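Ulik Local History Society
Minutes of the meeting of the Guidebook Group, Monday, 7.30 pm, Reading Room 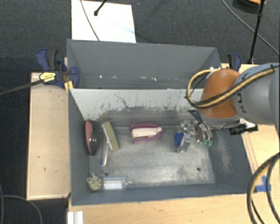 1. Minutes and matters arising. The minutes of the August meeting were agreed with one correction: the second printer of the Hellwig guide was in Ladent, and the word "London" should be struck out. Lesego Mokoena took the chair. Members were asked again to keep the loose plates flat and away from hard edges. A scuffed metal surface, such as the divider and floor of a two-part grey bin, will mark soft paper, and plates should go straight into the folders provided.

2. The Hellwig guide. The chair reported on the copy of Hellwig's Walks from Duvum, first issued in 1857. The society's copy has 19 plates. The contents page lists one more, a view of the ferry steps, and there is no stub to show that it was ever bound in. The county library's copy has not yet been seen. It was agreed to write and ask for an appointment before the next meeting.

3. Order of the walks. There was a long discussion about whether the new edition should keep Hellwig's order. He starts each walk at the Duvum tollhouse, now gone, and walk 6 crosses land that has been fenced since the railway came. The view of the meeting was that the text should be printed as he wrote it, with notes at the foot of the page giving the present route. Walk 6 will have a sketch map as well. One member asked for her objection to be recorded – she would prefer the notes at the back.

4. Place names. Hellwig spells Ladent three ways. It was agreed to leave these alone in the text and use the modern spelling in the index only.

5. Printing. Two quotations had come in, both for 300 copies. The cheaper one does not include folding the large map. The chair will ask for a revised price with the map folded and tipped in at the back. Decision held over.

6. Trial walk. Walk 2, Duvum to the mill at Ulik, will be tried out by members with the draft notes in hand. It is 9 miles by Hellwig's reckoning, which takes in the detour to the church. Meet at the war memorial at 10 am. Bring a packed lunch, as the inn does not serve food until the evening.

7. Any other business. The key to the map cupboard is still missing. Anyone who has it is asked to put it through the Reading Room letter box.

The meeting closed at 9.10 pm.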